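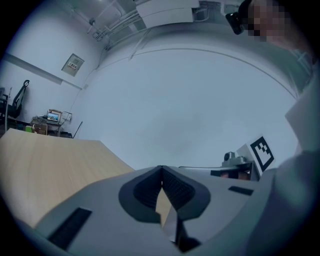
A hand-held gripper over the table at Nustik's open day in Plernbridge.

Nustik opened its doors to the neighbours on Friday, and by mid-morning the kettle had been boiled so many times that somebody went looking for a second one. The small Plernbridge firm, which teaches robots to handle everyday objects, had hoped for a few families and perhaps a school group. Around 100 people came through before the doors closed, quite a few of them twice.

The day was organised by Eleni Delić, who looks after the firm's demonstrations and who spent most of it on her feet, answering everything from how much electricity a robot uses to whether one could be taught to fold a fitted sheet. (She would like to see that herself, she said, and would pay good money for it.)

Visitors went through in groups of 16, starting with a short talk in the front room and finishing at the work table, where staff showed how the lessons for Voveo, the firm's training program, are recorded. A person does a simple job with grippers held in the hands, and the recording is later used to teach a machine the same movements.

Delić has always favoured plain household jobs for these recordings, and she kept to that for the open day. "People know straight away what they're looking at," she said. "You don't need an engineering degree to have an opinion about it." The favourite by a long way was a lime-green ball in a little round bowl, with a gripper in each hand and two grey fingers on each to do the work of a whole hand. The younger visitors had plenty of advice to offer, most of it at full volume.

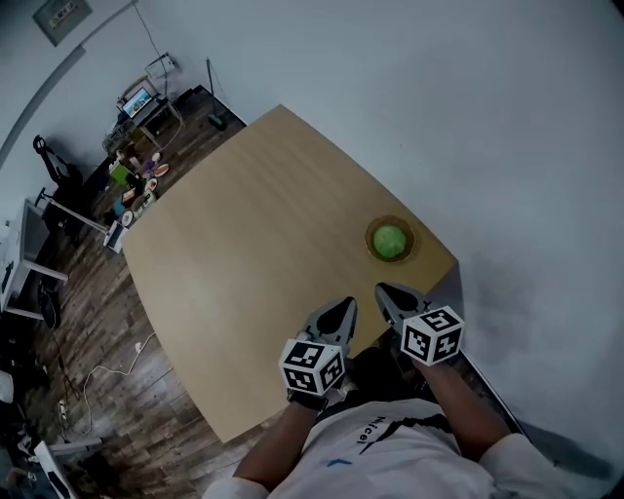

Nel, the firm's next project, got a mention as well, though only a brief one. It is meant to bring the same kind of teaching to kitchens in aged care homes, where staff have told Nustik they would welcome a hand with the clearing up — and Delić expects it to take 3 years of patient work before there is anything to try out. The recordings for it will begin much as the open day did, at a light wooden table with black-and-white marker cubes fixed behind the gripper fingers, and will move on to cups and trays from there.

Nustik plans to hold another open day in October, with 2 sessions set aside for schools. Bookings will be taken at the front desk, and morning tea will be provided again, this time with the extra kettle.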